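Alham (software)

Alham is an open control and planning stack for robot arms that handle thin, rigid objects such as plates, trays and lids. It was started by Hawi Mamo and Bereket Wako in the town of Stumport, and is maintained today by a small group of contributors. Alham combines a perception module, a grasp planner, a motion planner and a low-level controller, and it is best known for its work on plate racking, a task that looks trivial on a kitchen counter and is wonderfully hard for a machine.

Background

Plate racking asks an arm to lift a flat disc off a table, turn it upright and slide it into a slot only slightly wider than the disc is thick. Each stage stresses a different part of the software. A plate lying flat offers almost nothing to hold except its rim. Once lifted, it hides much of the rack from any camera on the wrist. Then the last bit of travel depends on contact, where a planner working from pictures alone tends to do badly.

Earlier software by the same authors, called Ayele, treated the whole job as one long trajectory. Alham broke it into short skills, each with its own start and stop conditions, and let a supervisor program choose the next one. The rewrite began in September and kept only the calibration code from Ayele.

Perception

Alham reads two views: one fixed beside the workspace and one at the wrist. The fixed view supplies the layout of the rack and a first guess at where the loose plate lies. A flat plate seen at a slant shows up as an ellipse, and the software fits that ellipse to recover the plate's center and tilt. Plates already in the rack are harder, as most of them show only a thin arc of rim behind the one in front. Alham fits a circle to each visible arc and uses the known plate size to fill in the rest. The method copes very well with stacks in mixed colors, and less well when two neighbors share one.
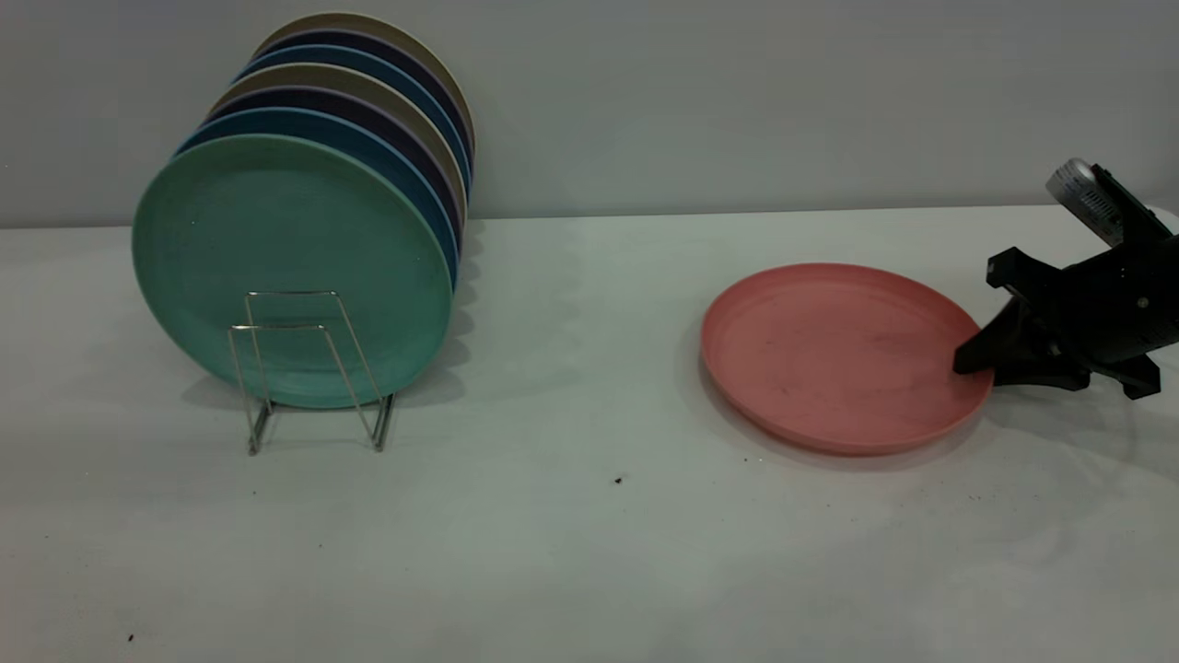 Merja Hakala has argued that the arc fitting gets too much credit, and that a rack with fixed slot spacing could be handled with a ruler and one good calibration. The maintainers accept the point for a rack that stays put. Their answer is that Alham was written for racks that get bumped, and the arcs are what tell the supervisor a rack has shifted.

Grasp planning

The grasp planner scores points along the rim of the target plate. Points near the rack lose marks, and so do points that would force the wrist close to its joint limits. For each surviving point it plans an approach with the fingers angled down, one meant to go beneath the rim and the other to close from above. The default search looks at 200 candidates and passes the best 2 to the motion planner — a pleasingly small number, made possible by how much the scoring rejects early on.

A rim press can be used before the grasp. One finger pushes lightly at the edge of the plate, and the controller watches the resulting force. A steady rise suggests the plate is seated against the table, while a sudden drop means it has slid and needs to be located again. Wubit Mamo wrote the first version of this check, and it remains one of the most copied parts of the code.

Control

Alham runs in position mode during free motion and switches to impedance control near contact, so that the arm behaves like a soft spring. Stiffness is set separately for each axis. During insertion the arm stays stiff along the slot and soft across it, letting the rack wires guide the plate home. Changing modes smoothly took a great deal of work, and release 53 of the controller is generally seen as the point where the old jolt at the handover disappeared.

Wrist view and recovery

The wrist view matters most between plates, when the arm backs off and looks over the workspace again. The software masks out the gripper fingers, which are large, dark and out of focus at such short range, and then compares the remaining table surface with a stored model of it. Small specks are filtered by size so that a crumb is never mistaken for an obstacle. The feet of the rack make especially good landmarks, and Alham uses them to correct small errors in the rack's position before planning the next move.

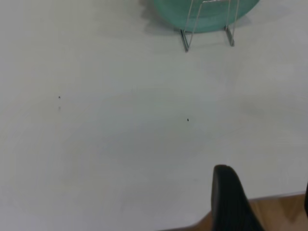

Wrist view across the table toward the wire rack, with a gripper finger in the foreground.

Tooling

Every run is saved as a log that can be replayed against a newer build. The replay tool, Mirnenlow, was written by Bimla Shakya and marks each place where the new build would have made a different choice. The public set holds 549 logs, and any change to the supervisor has to be replayed against all of them before it is merged. Mirnenlow can also step through a single skill one control cycle at a time, a real joy for anyone who has tried to debug contact from plots alone.

Limitations

Alham assumes round objects of known size. Oval dishes and deep bowls need a separate shape model, and stacked plates lying flat are not supported.

See also
Impedance control
Grasp planning
Hand-eye calibration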